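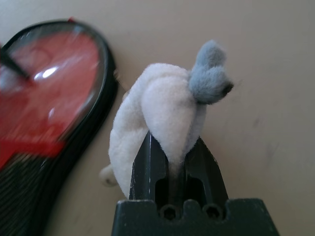 How do I wash an old soft toy without wrecking it?
Posted by Prutura, January 28, 2020

Hi all, hoping someone can help before I do something daft. My daughter has a fleecy soft toy that goes everywhere with her - car, bath mat, under the table at the café - and it has started to smell like the inside of a lunchbox. The label came off years ago so I've no idea what it's stuffed with. It has a couple of felt bits sewn on and I'm scared they'll shrink or the colour will run into the pale parts.

Can it go in the machine? My mum says 30 degrees and stop fussing. My sister says hand wash only. I've got one evening next week when she's at her nan's, so it has to be dry by the following teatime or there will be tears (some of them mine). We don't have a tumble dryer, just an airer and a radiator in the hall.

Clalent
Just bung it in. I've done ours loads of times, pillowcase with a knot in it, cool wash, never had a problem. Don't use softener.

Sinan Yurt
I'd be a bit more careful than that if you don't know what's inside. Give it a good squeeze all over first. If you feel anything hard, or it crackles or rattles, keep it out of the machine altogether. Some older toys have a music box or a bag of beads in the bottom and they don't like a soaking.

For the felt, wet a bit of white cloth with cool water, press it on somewhere that doesn't show and hold it there for a minute. If colour comes off on the cloth, only sponge the toy. If it stays clean, I'd still do it by hand in the sink, with a small squirt of baby shampoo in cool water. Squeeze, don't rub. Rubbing is what makes fleece go bobbly. Rinse until the water's clear, which takes longer than you'd think, then roll it up in a big towel and kneel on it. Do that again with a dry towel.

Drying is where I'd worry about your timing. Ours was a fat rabbit and it took the best part of 42 hours on the airer in February, and even then the middle felt a bit clammy. Keep it off the radiator, but near it is fine, and turn it whenever you walk past. A hairdryer on the cool setting helps with the fluffy bits. Once it's dry, go over it with a soft baby brush and the pile lifts nicely.

If you really only have the one night, skip the bath. Put it in a bag with around 3 spoonfuls of bicarb, shake it about, leave it overnight and brush or hoover it off outside in the morning. It won't shift jam but it does wonders for the smell, and you can save the proper wash for the summer when it can go on the line.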